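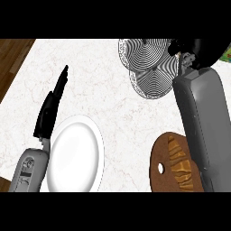 October, bench notes, glaze room

Second round of the matte white. Shiyu Lü asked for a surface on the Amville tiles that doesn't show knife marks, and the first round marked badly. Dragged a butter knife across six of them and got gray lines on every one. They came off with cleanser but nobody is going to do that at home every night.

Changed one thing only this time: less magnesium, the difference made up with whiting. Silica left alone. Batch mixed dry, sieved 2 times through the 80, left overnight in the covered bucket. It had settled hard by morning and took a long stir to bring back. Need to put bentonite in the next one. I wrote that down last time too and forgot.

Test tiles are the Multusitz body, same bag as before. There are 37 left in the bisque box after today. Please don't use them for line blends until this is finished, I would like to keep the clay the same all the way through.

Dipping: three-second count for the first set, five for the second. The five-second set went on too thick at the lower edge, where the drip collects. Wiped the backs, then went around the edges with a damp sponge.

Firing in the small kiln. Program is the slow one, but I changed the top to 2325 F on the controller with a ten minute hold. Cones on the middle and bottom shelves. Lid vent closed when it went past red heat. Door side still runs cooler, same as all summer, so I put a tile from each set there and one from each set at the back.

Opened it at 9:40. Cone on the middle shelf flat, cone on the bottom shelf bent to about four o'clock. Results:

Three-second set, back: smooth, even, satin and not really matte. Knife mark faint, wiped off with a wet rag. Best so far.

Three-second set, door side: drier, a bit chalky to the fingernail. Knife mark clear. Would not sell this.

Five-second set, back: crawled at two corners. Surface between the corners is nice.

Five-second set, door side: pinholes all over the lower third. Dust, or the thick edge, or both.

Lemon test: half a slice face down on each, under a cup, left until after lunch. No change on the back tiles. The chalky one has a dull ring you can see if you tilt it to the window. Will try vinegar overnight on the same ones.

So the glaze wants the heat and the thin coat. The recipe might be fine and the trouble is mostly the kiln. Before I change anything else I want to look at the elements on the door side. Hao replaced the bottom pair in spring and I don't think the upper ones were touched. If they read high on the meter we should order from Brekatow now, the last set was slow to come.

Still to do:
bentonite, 2 percent, into what remains of the bucket
meter on the upper elements, kiln off at the wall
refire the chalky tile at the back to see if it recovers
ask Shiyu Lü whether satin is acceptable, take the good tile along

Kiln wash on the bottom shelf is flaking again. Scraped it, did not recoat.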